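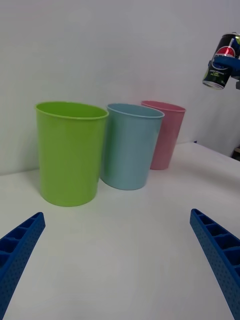 Tumblers in green, light blue and pink

Undlow Tumblers: Common Questions

What are they made of?
Plastic, with a rolled rim. They are wider at the top than at the base, so they stack.

Can I choose my colors?
Yes. Write them in the order notes. If you leave the notes blank, we send a mix.

How many come in a set?
12. Schools and camps can order a case of 100.

Are they dishwasher safe?
Top rack only. Do not microwave them.

One of mine arrived cracked. What now?
Email Vojtěch Bartoš at the Skirkivine shop with your order number. He will mail a replacement.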